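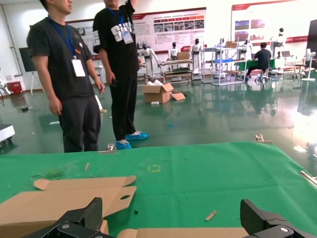
A wagon is all the car most families will ever need, one reader wrote to us in April, and would we please drive one and stop testing SUVs for a month. Okay! We borrowed a Skolter wagon, filled the tank and pointed it at the mountains.

The trip from Nundevar to Irneck and back is 477 miles, with a long flat stretch at the start and then the good part, when the road starts climbing and doesn't stop until the tree line. The Skolter makes 205 horsepower, a modest number these days, but it sits so much lower than the crossovers we've been driving that every bend feels quicker (and your passengers won't slide around nearly as much). The steering is a delight. It has real weight to it, and on the patched pavement below Irneck it told us plenty about what the front tires were up to. 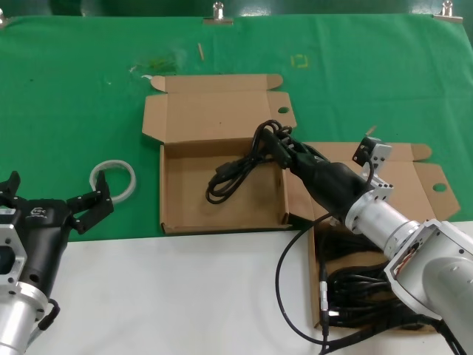 Black power cord in an open cardboard box.

Out back there's a long, flat load floor, and we loved it. Two bikes went in with the front wheels off, plus a cooler and three duffel bags. The rear seats fold from a pair of levers by the tailgate. Our one real gripe is the cargo cover, which rattles over anything rougher than a parking lot. We ended up leaving it in the garage.

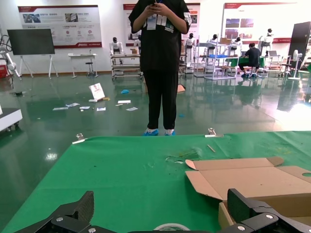 NUNDEVAR MONTHLY | ROAD TEST DESK

The automatic has 10 speeds and mostly keeps them to itself. On the steep switchbacks it hunted a little between third and fourth, so we used the paddles, and that was a lot more fun anyway! Road noise is low up front and noticeable in back. The seats are superb: firm, wide, still comfortable when we rolled home at 10 p.m. with bugs all over the windshield.

Vincze, the dealer that lent us the car, stocks it in front-wheel drive and all-wheel drive. Ours had all-wheel drive.

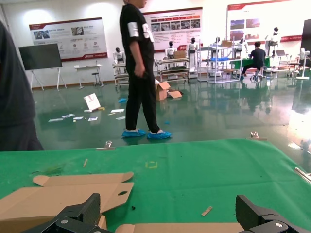

Can the Skolter tow a small camper?
Only the all-wheel-drive version is rated for towing, and it needs the factory hitch. Check the camper's loaded weight against the limit in the owner's manual before you buy.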